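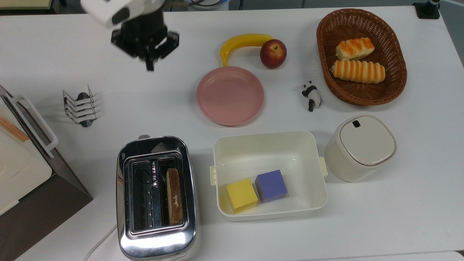

What does a learning system need before it can learn to pick something up?

Examples, and plenty of them. Each one is a record of a single attempt from start to finish: what the cameras saw, where the joints were, what command was sent next. Put enough of those together and you have a training set.

Chapter 6
Gathering Examples

In Chapter 5 we treated the training set as a file that was already sitting on disk. You loaded it, split it, and got on with the fun of fitting a model. Now we go back a step and make the file ourselves, and I have to admit this is my favorite chapter in the book. You get to watch a pile of ordinary household things turn into numbers a machine can use!

The running project is called Tusteo. It is a tabletop set of tasks built from breakfast things: a toaster, bread, fruit, a plate, a basket, a bin with foam cubes in it. The main task in this chapter is short enough to say in one breath. Reach into the bin, take hold of the yellow cube, lift it out, and put it on the pink plate. A four-year-old can do it while looking at something else. Our first model, trained on 100 examples, could do it only when the bin sat where it had sat in training — move it a hand's width to the left and the fingers closed on air.

6.1 One episode

We call one complete attempt an episode. It begins when the operator presses the start pedal and ends when the operator presses it again. Between those two presses the recorder saves everything at a steady rate, and afterward the operator marks the episode as good, bad, or unsure. Please use "unsure" freely. Darius Navickas, who ran the first August recordings for Tusteo, had only two marks to choose from, and when we went back through his 178 episodes we found that "good" had meant three different things over the course of the month. (He was the first to say so, and the third mark was his idea.)

Every episode is seen from at least two places. The head view looks out over the table from near the arm and shows the layout well. The fixed view stands off to the side and never moves, so it is the one to trust when you compare one episode with another. When the hand goes down into the bin, one view may lose sight of the fingertips while the other still has them, and a model that gets both has a much better chance. 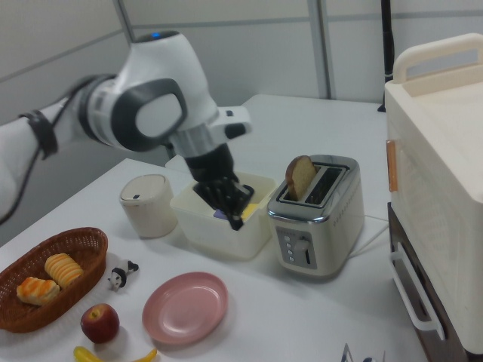 Page last changed: 2 Mar 2020

6.2 What to vary, and what to leave alone

Look at the clutter. Only the bin, the cubes and the plate matter to the cube task, yet the table also holds a toaster with a slice of bread standing in it, an apple, a banana, a basket of bread and a little black-and-white toy. All of that is on purpose. A model trained on a bare table learns that anything not table must be the target, and the first stray apple ruins its day.

So we vary the clutter. We shift the bin, turn the plate's spot into the basket's spot, swap which cube lies nearer the wall of the bin. What we leave alone is the fixed camera, the height of the table and the wording of the task. Uldis Rätsep puts it this way in the lab notes: change what the robot will meet, keep what you measure with. I have yet to find a case where that advice let me down.

How much is enough? For the cube task we stopped at 750 episodes, recorded by two operators on two different tables. The gain from the last 100 was small, but it was there, mostly in the awkward corners of the bin.

6.3 Before you record

Set the table from a printed layout card. Check that both views are live and that their clocks agree. Run one practice episode and throw it away. Then play back your first real episode in full before making a second — yes, all of it. The Soton recordings used in Exercise 6.4 have a fixed view that lags the arm by nearly a second, and a single playback on the first morning would have caught it.

Keep a paper log next to the pedal. Write down the layout card, your initials, and anything odd: a cube that rolled, a finger that stuck, someone walking past. You will be amazed how often a strange dip in a results plot leads straight back to a scribble in the log.

Terms introduced so far: episode, operator, head view, fixed view, layout card, clutter.

6.4 Splitting by layout

Suppose you shuffle all 750 episodes and hold some back for testing. Many of the held-back ones will share a layout card with episodes used in training, and your test score will look wonderful. Split by card instead, so that every layout in the test set is new to the model.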